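Reviews > Site visits > Home robotics
4 min read

A morning with the Urorik hand-held gripper in Dedesstead 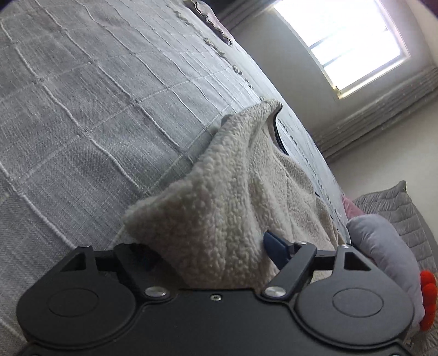
Why I went

Bradura rents out the Urorik kit, a hand-held gripper with a camera, to teams that need recordings of household work to train robot arms. We are looking at kits for our own laundry and bed-making project, and the company offered a visit to its test apartment in Dedesstead. I went in May with Kiyoshi Kaneko, who would be the one maintaining the units if we took them.

The apartment

It is a normal two-bedroom place over the office, kept furnished and a little untidy. The bedroom is used for garment work. The session I watched had a cream sherpa fleece on a gray bedspread stitched into squares, with the jaws closed on a fold of the fleece. Thick pile is a fair test for a small gripper, and I was glad they had not picked a T-shirt.

Roswitha Aigner runs the sessions. Her operators work in blocks of five minutes and then put the tool down. The day before our visit they had logged 140 takes across two rooms, and she said 503 in a week was their best so far with one kit.

Handling it

The body is matte black plastic with a round housing on each side and the finger linkage between them. The bolt heads at the pivots are out in the open, and Kiyoshi liked that. He has spent too many evenings prying covers off our old Tejada units to reach one loose joint.

I used it for two blocks. Closing on a thick fold was easy. Picking up a single layer of the bedspread took me several tries, and I ended up pushing down harder than I should have. The fingertips are dark blue and can be swapped. Aigner keeps a softer pair for knitwear, but we did not get to try them.

My wrist was sore by the end of the second block. The weight sits forward, and a smaller hand has to reach for the trigger. Bradura says a shorter handle is planned - no date given.

What you pay for

The rental is 960 a month per kit, with the recording software and one set of spare tips. Uploads are checked by Bradura's staff and bad takes are sent back with a short note. Training at the apartment costs extra after the first day. Shipping was left vague and I have asked for it in writing.

Where we are now

Kiyoshi wants one kit for a two-month trial. I would like to see the softer tips on a wool blanket first, and Aigner has offered to run that session for us.

12 shares | 5 comments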